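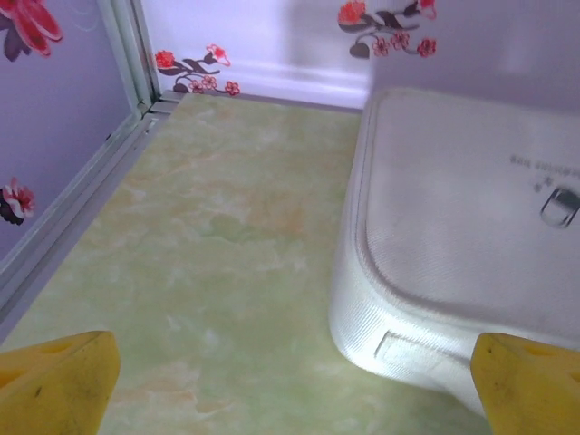
*White box with a textured top, on a marbled surface.*

## Storage boxes and bottles: your questions

**Which size of Nilmont box do I need for vitamins?**
The small one holds 7 bottles. If you keep more at home, please take the size with 18 places.
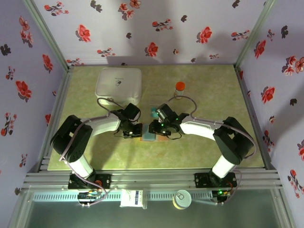

**Can I put the bottle inside lying down?**
Yes, when the cap is fully closed. We still recommend standing, so the caps are easy to see from the top. 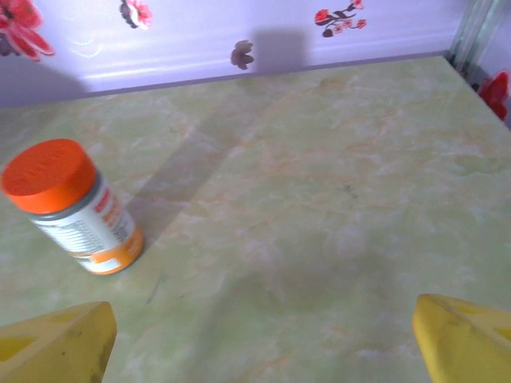 Please keep the label on the bottle, also when you know the product well. The dose and the last date of use are printed there.

**How do I clean the box?**
Use warm water and a little soap. Dry it well before you close the lid again.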